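Horeo Cup Volleyball Returns With a Longer Format

The Horeo Cup, the amateur volleyball tournament run each summer by the Peng Recreation League, will be played over two weekends this year. League play starts in July and the finals are the following Sunday at the Pasosent gym.

Last year's tournament was squeezed into a single Saturday. Teams that reached the semifinals played five matches in one day, and the last one ended after 10 p.m. Captains asked for a change at the March meeting, and the league office has spent the spring working out court time.

"We had players lying down in the hallway between matches," said Hongmei Dong, tournament director. "Some of them had work the next morning. Two weekends costs more for the gym, but the volleyball will be better."

The field is set at 20 teams, split into a women's division, a men's division and a mixed division. Each team plays a group stage on the first weekend. The top teams from each group go through to the second weekend, and everyone else is placed in a consolation bracket with its own final. Every team gets at least four matches.

Matches are best of three sets, to 25 points, with the third set to 15. The finals in all three divisions will be best of five. Rosters may list up to 12 players, and no player may appear on more than one roster, even in different divisions. That last rule is new. In the past, people could play for a mixed team and a women's or men's team on the same day, and it held up the schedule when both teams were called at once.

Pristine, the sporting goods shop on the east side, is the main sponsor again and will supply match balls and the officials' shirts. The shop is also giving a 19 percent discount on knee pads and shoes to registered players through the end of the tournament. Bring your registration email to the counter.

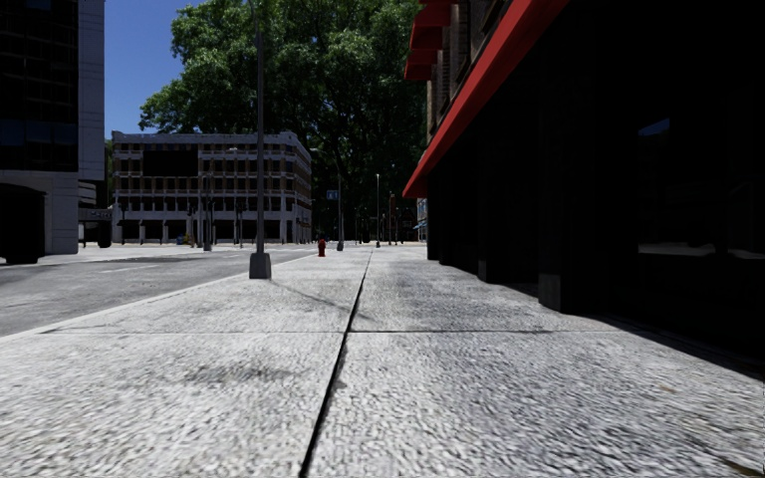

COMMUNITY SPORTS

The entry fee is $300 per team, payable when the roster is submitted. Registration opens June 16, 2026, at noon and closes when the divisions are full or at the end of the month. Teams that played last year do not get a reserved place, but they may reuse their old roster form if they update the contact details.

Wulan Simanjuntak will again be in charge of officials. She is looking for line judges and scorekeepers for both weekends and will hold two evening training sessions for anyone who has not done the job before. Scorekeepers are paid by the match. Line judges must be 16 or older.

The defending champions in the women's division are the Lakeside Setters, who beat Mill Road in three sets last summer. Their captain, Thoa Trương, said the team will come back with most of the same lineup, though middle blocker Haiyan Zhong is recovering from an ankle injury and may miss the group stage.

"She's jumping again but she isn't landing the way she wants to," Trương said. "We'll see in July. We have a couple of younger players who can fill in at the middle."

Total attendance last year was 756, the highest since the tournament moved indoors. Admission is free for the group stage. Tickets for finals day are $5 at the door, and children under 12 get in free. The gym has asked spectators not to bring coolers into the stands — the snack counter will be open both weekends.

Questions about rosters and fees go to Shufen Ye at the league office, weekdays from 9 a.m. to 4 p.m. The group draw will be posted on the office door and sent to all captains by email the week before play begins.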